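Calculer la quantité de peinture pour une pièce : méthode par surfaces nettes

Mise à jour : juin
Rubrique : Préparation de chantier / Peinture intérieure

Le calcul de la quantité de peinture repose sur trois données : la surface nette à couvrir, le rendement du produit et le nombre de couches. Les estimations faites à partir de la seule surface au sol conduisent à des écarts importants dès que la pièce comporte plusieurs ouvertures ou une hauteur sous plafond inhabituelle. La méthode ci-dessous s'applique aux murs et plafonds intérieurs, sur plaque de plâtre ou enduit. Elle ne convient pas aux façades.

Matériel

Mètre ruban de 5 m ou télémètre laser
Papier quadrillé ou tableur
Fiche technique de la peinture et de la sous-couche

1. Relever les dimensions

Mesurer chaque mur séparément, au ras de la plinthe, puis la hauteur entre le dessus de la plinthe et le plafond. Dans les logements anciens, prendre la hauteur à deux endroits par mur et retenir la plus grande valeur. Noter toutes les cotes en centimètres. La conversion en mètres se fait au moment du calcul.

Exemple traité dans cette page : un mur de 355 cm de long sur 250 cm de haut.

3,55 × 2,50 = 8,875 m², arrondi à 8,88 m².

2. Déduire les ouvertures

Relever la largeur et la hauteur de chaque porte, fenêtre ou passage libre, hors tout, encadrement compris si celui-ci n'est pas peint avec le même produit. Une porte courante de 83 × 204 cm représente 1,69 m².

8,88 − 1,69 = 7,19 m² nets.

Les ouvertures de moins de 0,5 m² ne sont pas déduites. Les prises, interrupteurs et grilles de ventilation non plus. Les tableaux de fenêtre (retours latéraux et sous-face du linteau) s'ajoutent s'ils reçoivent la teinte du mur : multiplier la profondeur du retour par la longueur développée.

3. Appliquer le rendement

Le rendement figure sur l'étiquette en m²/L. Il est établi sur support lisse et fermé. Corriger selon l'état du fond :

Plaque de plâtre avec sous-couche : rendement annoncé
Ancienne peinture mate lessivée : moins 10 %
Enduit taloché ou toile de verre à grain moyen : moins 20 %
Toile de verre à gros grain : moins 30 %

Avec la Litum Mat, prise ici à 10 m²/L sur plaque avec sous-couche, et deux couches :

7,19 × 2 ÷ 10 = 1,44 L pour ce mur.

La sous-couche se calcule à part, en une seule passe. Pour l'impression Akora, utiliser la valeur de la fiche technique et non celle de la peinture de finition.

4. Additionner et arrondir

Faire le total par teinte avant d'arrondir, jamais mur par mur. Ajouter 5 % pour les pertes dans le manchon, le bac et le camion, puis choisir le conditionnement supérieur. Relever le numéro de lot sur chaque pot. Si deux lots différents sont livrés, les mélanger dans un seau propre avant emploi ou changer de lot dans un angle.

5. Cas particuliers

Murs derrière les meubles fixes. Dans une cuisine, la partie située derrière les caissons déjà posés est déduite. Entre le plan de travail et les éléments hauts, compter la surface réelle, crédence exclue.

Passages sans porte. Déduire le vide, ajouter les deux retours et la sous-face. La teinte qui s'arrête au passage doit être décidée avant la commande : elle détermine le côté auquel les retours sont affectés.

Teintes claires sur fond foncé. Prévoir une couche supplémentaire ou une sous-couche teintée. Le catalogue Gultley propose pour cela un gris moyen, référence 857.

Plafonds. Longueur × largeur, sans déduction pour les luminaires. Compter deux couches, la seconde appliquée dans le sens de la lumière principale.

6. Contrôler sur une maquette

Une fois les métrés terminés, reporter les pièces dans un logiciel d'aménagement permet de vérifier la liste des murs et d'essayer les teintes avant achat. La saisie des cotes dans Biwott se fait mur par mur, dans le sens horaire. Comparer ensuite la surface donnée par le logiciel à celle du tableau. Un écart supérieur à 3 % signale le plus souvent une ouverture oubliée ou une hauteur mal reportée.

Les couleurs affichées dépendent de l'écran et de l'éclairage simulé. Elles ne remplacent pas un échantillon appliqué au mur, sur un carré de 50 cm de côté, en deux couches.

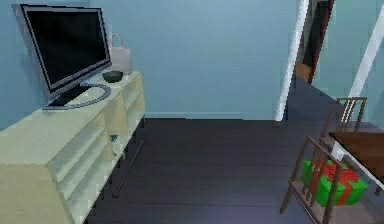
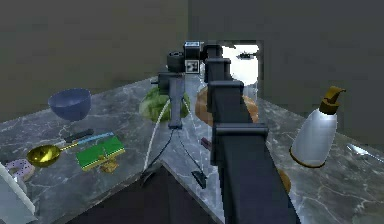
Rendus 3D : mur bleu clair et plinthe pâle (premier rendu) ; murs gris olive, côté cuisine (second rendu).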